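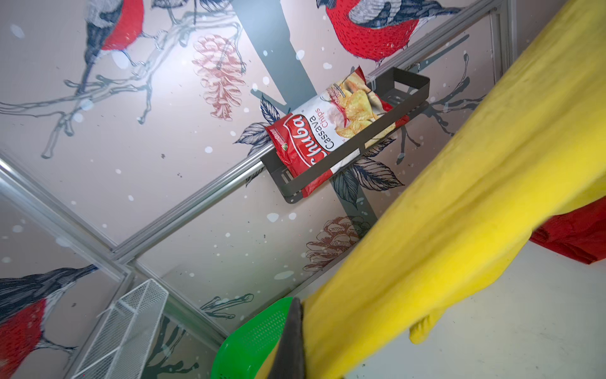
Subject: Re: [borkis-household] Folding corner, second attempt
List: borkis-household
Sent: Monday, 9:38 pm

Hi all,

I'm answering the message quoted below, since it was addressed to "whoever set up the folding corner" and I've run out of people to hide behind.

> The corner is lovely but I don't see how it helps. I moved my
> laundry to a nice spot last winter and now I have a nice spot
> full of laundry. What is the system? Also, are the chips part
> of it?

The chips are the whole system. They're cassava, they live in the rack on the bullfinch wallpaper, and I don't open them until the table is clear. I have tried virtue as a motive and it lasted until Thursday lunch.

The rest is dull. One green basket goes on the white table. Only what fits in the basket gets folded in that session. When I used to tip out the full hamper I'd fold for a while, get discouraged, and carry the remainder back to the bedroom, where it aged.

Red things and yellow things are what I've been practicing on, mostly for lack of anywhere to lose them on a white tabletop. The yellow cloth is easy: find two corners, shake, halve it, halve it again. The red one with the white stripes is another matter. Anything like that I lay flat first and smooth from the middle out, and I leave the creases alone until the whole piece is down. Chasing them one at a time is how I once spent most of a radio play on a single sleeve. 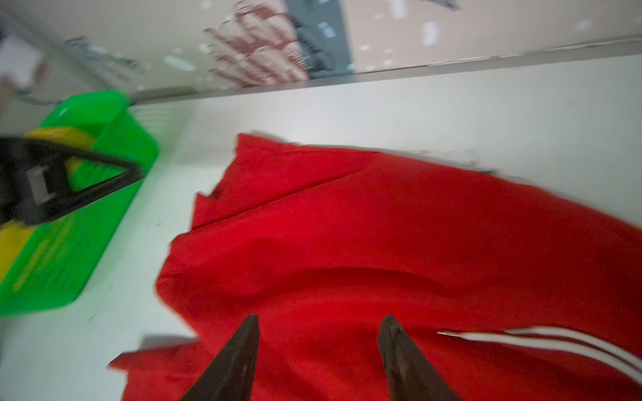
Borkis digest readers may remember my view on this: smoothing is a waste of effort on anything that will be worn under a coat. Fold it in thirds, put it in a drawer, close the drawer. I have 200 items through the wash every month and not one has complained.

That came in off-list and I'm passing it on with permission. I don't agree, but I've seen the drawer, and it does close.

Where we do agree is on the basket. It should be empty before the first fold, off to one side, and nothing goes back into it "for now." My "for now" pile at the old place on Lorau Street was almost 60 pieces deep and had a cat on it.
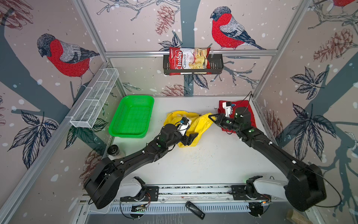

Things I'd still like advice on

1. Slippery fabric on a smooth table. Does a towel underneath help, or do I end up with a towel to fold?

2. Wire shelves. There's a long white one on the side wall and I'd like to keep folded cloths in it, but the last wire shelf I owned left a grid on everything.

3. Whether the chips should be moved higher.

Replies to the list, please. The off-list ones are ruder.

--
borkis-household mailing list
To leave, send a blank message with "unsubscribe" in the subject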